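Afternoon, with tea

I gave in and rewrote the bit of Ursu that decides which camera to believe. It has been nagging at me all through April, and I do feel lighter for it, even if my neck doesn't. The old code simply averaged the overhead view and the wrist view and hoped for the best, which was kind of it but not much use when the wrist is close in and the tray fills half of what it sees. Now each view carries its own confidence, and the planner (still dear old Gidden, creaks and all) asks for both before it commits to a path over the tray. I also moved the time stamps into Loto, where they should have lived from the start, and found that the wrist stream had been lagging by 60 milliseconds. All those weeks of blaming the calibration! I owe it an apology.

The black tray, first from the fixed camera and then from the wrist:
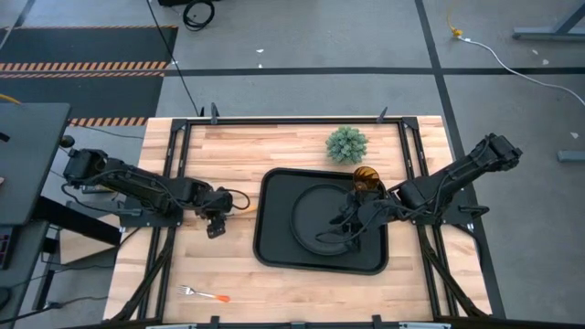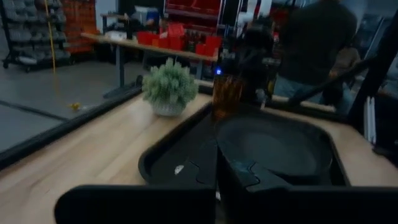 Evening, after supper

Left Brulter replaying the logs while I ate, 500 short runs with the new weighting, and came back to a screen full of green apart from 30 stubborn ones. Run 322 is my favourite of the bad lot, as the path planner draws a lovely wide loop and then asks the elbow to go somewhere no elbow should. I suspect the joint limits are being read before the config has finished loading, but I was too full of pie to chase it properly, so I've put a note at the top of the file. Dark glossy things still bring the confidence down more than I'd like, and I want to try a gentler threshold in the morning before I touch anything else. Must remember to buy milk.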